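Workshop floor and packing bench, who tidies up and how?

Home > Forums > Shared Workshops > Housekeeping

faston_rd
Posts: 106
We've got one packing bench at our place and it's always a mess by the afternoon. It has a cloth over it so things don't get scratched. People flatten a carton, leave it on the bench, then the next person puts their stuff on top. There's also a lot of paper ending up on the floor. I'd like to get a routine going before we start sending out the Cukthorpe order in March. What do other people do? Is a cloth worth keeping or should I go back to a bare top?

Tove Toft
Keep the cloth, but fasten it down. Ours used to slide every time somebody dragged a box over it. Clips along one edge fixed most of that. Wash it when it gets gritty. A cloth with grit in it will scratch things worse than the bare top does.

grendness2
I'd go the other way. Cloth holds on to every bit of tape and every crumb. You can't wipe it. We had one for a winter and I got sick of picking at it. Bare top, damp rag, done.

faston_rd
Ours is green and clipped along the far edge, so it stays put. Grendness has a point about the tape though. Scraps stick to it and people leave them. Same with odd sticks and bits of cable.

The floor is dark green and shiny, so anything white shows up from the door. This is how it looked when I went in after lunch.

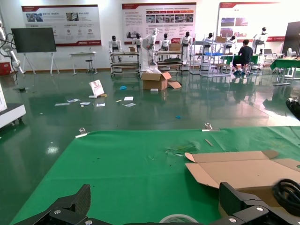

Joelle Awwad reckons the flattened cartons are the first thing to sort out, as they take up half a bench and then get used as a shelf. Her rule is that a carton gets opened out on the floor and goes straight to the stack by the wall. It never touches the bench. She's been doing it that way at Cukthorpe and says it took a couple of weeks to stick.

Tove Toft
Agree with Joelle on the cartons. I'd add a proper bin. An open box in the middle of the floor always turns into the bin, and then you don't know whether it's rubbish or stock.

faston_rd
The open box is meant for paper. Not everyone knows that, though.

grendness2
Then put a label on it and move it to the end of the bench. People won't walk across a room to throw out a scrap of paper. They drop it.

kettle_and_twine
We sweep at 4 pm, whoever is in. Takes five minutes. Use a soft broom on a coated floor. A stiff one moves the dust around and leaves marks on the shine. We paid 4000 to have ours done and I don't want to do it twice.

Tove Toft
4000 seems steep. Ours was 2000, and that included filling the cracks. How big is your room?

kettle_and_twine
Double garage and a bit. They had to grind off old paint first.

grendness2
Still say lose the cloth.

Tove Toft
Depends what you pack. If it's painted or polished you want something soft under it. If it's all going in bags then fine, bare top.

faston_rd
Some of it is painted, so the cloth stays for now. I'll get a second one so there's always a clean one while the other is in the wash. Cartons go to the wall from tomorrow. Labelled paper box at the bench end. Sweep at 4 pm.

Anyone got a good spot for tape? Ours sits loose on the bench and wanders off.

kettle_and_twine
Dowel on a bracket, screwed to the side of the bench. Holds a few rolls and you can tear straight off it.

faston_rd
Thanks, I'll try that. I've got some dowel left over from the Steinarsdóttir shelves.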